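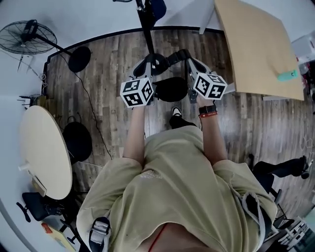

Both grippers at the foot of the black pole, stool seat on the floor.

2026-09-23

Right, notes from today before I forget which pot was which. Bohumila Kadlec wraps on Zundham next month and then walks straight into the Barkley reshoots, so we've got two faces to get ready at once (hers at thirty-eight and hers at seventy) and only one of her. Lovely woman, very patient, sat through the whole lot with a crossword.

Old-age piece first. The neck from the last batch was too stiff, she looked fine facing front and then turned her head and the whole thing folded like a napkin. Ilgın mixed a softer one with more deadener and we ran 4 tests, A to D. C is the one! Moves nicely, edges melt down properly, and it took the first colour wash without going blotchy. D was softer still but tore when I peeled it off the mould, and I don't fancy doing that at five in the morning in a trailer. B is all right for a spare. A is in the bin, sorry Ilgın.

Brillis sealer: two thin coats and leave it alone. I got impatient, put a third on the cheek and it went shiny under the daylight lamp. Powder helped a bit. Bořivoj says he'll warm the light up on the close shots anyway but I'd sooner not lean on him for it, he said the same on the last one and then the schedule changed and we were outdoors at noon.

Then the young face. The script says she's wearing nothing on her skin at all, and of course she had posted that bare-faced selfie from the hotel at the weekend and everybody in the comments was going on about how fresh she looked, so now production want "exactly that". Fine, but that was window light and a phone. On the big camera the same skin goes a bit red round the nose and grey under the eyes. What I did today: moisturiser, left ten minutes, the peach corrector pressed in with a finger under the eyes only, the tiniest bit of green by the nostrils, brows brushed up, clear balm. No powder except down the centre of the forehead. Omprakash looked at the monitor and asked when I was going to start, which I'm taking as a compliment.
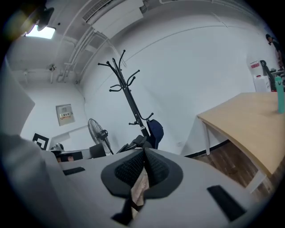
Freckles we left as they are. I did try adding a few to match the stills from March, when she'd caught the sun, and they looked painted on as soon as she smiled. If continuity kicks up a fuss I'll do them with the airbrush and a stippled sponge over the top, and only for the garden stuff.

Wig. The Nilsuwan one came back from re-fronting with a much better hairline, really fine lace, hardly needs any glue at the temples. The invoice was 1,392 and I nearly fell off my chair, but Vendula has signed it off so I'm keeping quiet. It's still too dark at the nape for the seventy-year-old. Vendula wants more white through the sides, I think it should go behind the ears first and creep forward, the way my mum's did. We'll do a sample on the old block and let Bohumila pick.

Timings: old age 3 hrs 10 from clean face to set, including a tea break and a phone call from her agent. I want it under three. If the hands are done at the same time by a second person we'd save loads, so Ilgın, that's you, please practise on Omprakash, he's got good knuckles.

Still to do: pour another neck in mix C, order more remover (down to the last 100 ml), write labels that don't smudge, and ask costume how high the collar is on the blue dress. If it's as high as in the sketch we might get away with half a neck piece.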